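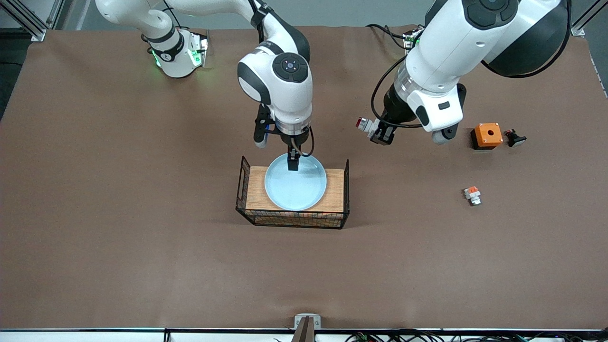 Section 6: Your first table-clearing job

Right, if you've got through the wiring and the first switch-on, you'll be itching to make the arms do something useful. I was! This section takes you through one small chore, picking up a plate, on a two-arm Rindis bench set. I wrote most of it in August while I was learning on mine and I've tidied it up twice, so if your menus look a bit different from what I say, check which version of the Kovden software you're on.

Before that, a word on what to expect, as people email me about this more than anything else. Can it clear the table yet? Sort of. It can clear a plate, the same plate, from more or less the same spot, at a speed that would drive you mad if you were waiting for your pudding. My best run so far was 100 tries in a row on a light blue plate and I was thrilled with it, but I'd set the table up very carefully first. Swap in a bowl and you're back to teaching it from scratch.

What you need

The two arms, fixed down and connected
A mat that covers as much of the tabletop as you can manage (plain brown is lovely, patterned ones confuse things)
A plate with a raised rim
A flat wooden board
A wire basket with handles, big enough to take the board
Something small for the other arm to hold

Setting up the table

1. Smooth the mat out. A few creases won't hurt, but a proper ridge will tip the basket.

2. Put the basket a little to the left of the middle, with a handle at each end. Lay the board in it and check it doesn't rock.

3. Put the plate on the left half of the board so you've got a strip of bare wood showing on the right. I tried it dead centre for ages and the gripper kept fouling the handle on the way out.

4. Move odds and ends over to the right, well clear of the basket. Loose buttons and switch boxes can stay on the mat if you're using them for another job, as long as neither arm has to cross them.

CAUTION: Look at your cables before every run, the ones hanging off the arms as well as the ones down by the front of the table. A loop that's fine with the arm parked can be tight as a drum once it reaches across. I've pulled a plug out this way. Twice!

Bringing the arm down

5. In the Kovden menu, pick Right Arm, then Slow. Remember that right and left are the robot's, so if you're standing opposite, the right arm will be on your left. (Stick a bit of tape on the bench if, like me, you never get used to this.)

6. Drive the wrist over the plate until it hangs nearly straight down. The fingers should point at the plate and not at you.

7. Lower it in small steps of 3 mm. Stop as soon as the fingertips meet the plate and press Save Touch Point.

8. Go up one step, move across to the rim, open the fingers and come down so there's one finger on each side of the edge. Close gently and press Save Grip.

NOTE: Don't skip the touch point and go straight for the rim. The machine has no idea how thick your board is, and the flat part of the plate is much kinder to find than the edge.

CAUTION: Keep the grip setting under 500 for crockery. The number doesn't mean anything in real units as far as I can tell, it's just the slider, but above that I've heard a plate creak and I didn't care for it.

Giving the left arm a job

9. Switch to Left Arm and have it hold something small and light, pointing in towards the middle of the table. Leave a good gap between the two wrists.

10. Run the right arm's lift with the left one holding still. If either arm pauses and beeps, they've come too close, so back the left one off and go again.

You can leave this part out if you only want the plate moved. I'd do it anyway, though, because a real kitchen job nearly always wants two hands, and it's where my old Mustska single arm gave up altogether. Drying up, for one. Or scraping leftovers, which I still haven't cracked and which Zoëga's add-on pack doesn't cover either.

If the plate slips

Wipe the fingertips and have another go at step 8 with the grip a notch higher. If it slips at the same point every time, your rim position is too shallow and you'll need to save it again a step lower. Once it's lifting nicely, save the whole job under a new name before you go on to Section 7, as the software overwrites the last one without asking.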